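Bulletin > Surfaces > Benches and tables

Marble-patterned tops on work tables: pads, joints and cleaning

8/21/24 - Sundura technical desk

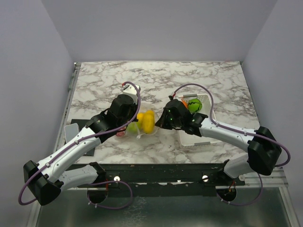

The June issue covered plain white tops and left patterned ones for later. Most of the letters we had afterwards were about marble patterns, in particular the white ground with grey-black veining, which is now the version most often ordered for work tables as well as for kitchens. The notes that follow apply to printed and pressed tops in that pattern. Real marble behaves differently and needs its own treatment.

Pattern and visibility

A veined top hides some things and shows others. Fine dust and pencil marks are hard to find against it. Dark crumbs, screws and offcuts of wire can sit along a vein and be missed when the table is wiped down. On a plain top the same items are seen from across the room. If the table is used for small parts, the usual answer is to work on a plain pad and leave the patterned area for larger objects.

The direction of the veining matters more than customers expect. On a table used from one side, veins that run away from the user make the top look deeper. Veins that run left to right make it look wider, and they also make a pad or tray that has been put down slightly crooked much more obvious. Mark the front edge on the back of the sheet before cutting. Two of the tops returned to us this year had been cut correctly to size but turned through half a circle, and the pattern no longer met at the join.

Pads

A flat black pad gives the strongest contrast with a white ground and is the one we stock. A thin grey or white item laid on it can be found at once, whereas the same item laid straight on the veining tends to disappear at its edges. The Kastent pad is a closed-cell sheet 4 mm thick with square corners. It lies flat out of the roll after a night under a board. Thicker pads are available but create a step, and a plate or tablet that overhangs the step will tip when its edge is pressed.

Leave the pad loose. Double-sided tape holds it well, but the adhesive softens the gloss on printed tops and the outline of the tape stays visible when the pad is moved. If the pad creeps, wash the underside in plain water and let it dry completely before putting it back. Creep is nearly always dust.

Lift the pad once a week and wipe under it. A black pad left in one position beside a window will leave a lighter or darker rectangle on some tops, depending on the print. We have seen this on samples after 26 weeks. It did not fade back when the pad was taken away.

Walls on three sides

Where a table is set into a recess, or has panels at the back and both sides, the colour of the panels has an effect on the top. Bright white panels make a white ground look yellow. A pale grey with a little lavender in it is a better match, and grey-black veins keep their colour against it. Use a matt finish. Gloss panels reflect the veining and the eye reads the reflection as part of the table.

Side panels can be set square to the back or opened outwards towards the front. Opening them by 15 degrees on each side gives more room for the elbows and lets more light reach the back corners. It also means the top has to be cut to a taper, so template it in card first and number the card. Do not work from the drawing alone - panels move a little when they are fixed, and a taper shows the error along its whole length.

Leave a gap of 4 mm between the top and each panel and fill it with a flexible sealant. Stanusix Grey 8 is close to the mid-tone in the veins and is less noticeable than white, which picks up dirt within a few months. Apply it in one pass and do not go back over it. The previous formula had to be tooled with soapy water; the current one should be tooled dry.

Fixings and cables

Anything heavy that is bolted or clamped near the front edge needs a spreader underneath. Printed tops on a light core will crush under a clamp foot long before the surface cracks, and the first sign is a shallow ring that can be felt but hardly seen. Use a steel or hardwood plate at least three times the width of the foot. Put nothing soft between the plate and the core.

Drill from the printed face with masking tape over the mark. Seal the cut edge of every hole, including holes that will be covered. Water reaches them from below when the table is washed down.

Cables that cross the top should have enough slack to be lifted clear for cleaning. Coloured cable is useful on a veined surface. Black and grey cables follow the pattern and are caught with a sleeve or cloth more often than bright ones.

Cleaning

Warm water, a small amount of washing-up liquid, a soft cloth. Dry with a second cloth, working along the veins. Cream cleaners dull the white ground first and the veins later, and the top then looks patchy at an angle although it looks sound from above. Spirit will take off marker ink if it is used at once and rinsed. Do not leave it standing.

Limescale near a tap is a separate matter. The Gkikas descaler is safe on pressed tops for 8 minutes. It should not be used on printed tops at all, and the label has been changed to say so.

Joints that have opened

Gkikas asks that any joint opening within the first year be reported before it is filled. Once filler has gone in, the cause cannot be found and the claim is refused. Measure the gap at the front, the middle and the back, and send the three figures with the batch number from the underside of the sheet. If the label is missing, the number is repeated in faint print on the rear edge.

Sample squares of the grey-black veined pattern, in gloss and matt, can be had from the trade counter. The matt squares are from the new batch and have a slightly cooler ground - do not mix them with sheets bought before June.

Related items
Plain white tops: what the finish codes mean
Cutting a tapered top from a card template
Stanusix Grey 8: change to tooling instructions
Kastent pads: sizes now in stock
Spreader plates for clamped fittings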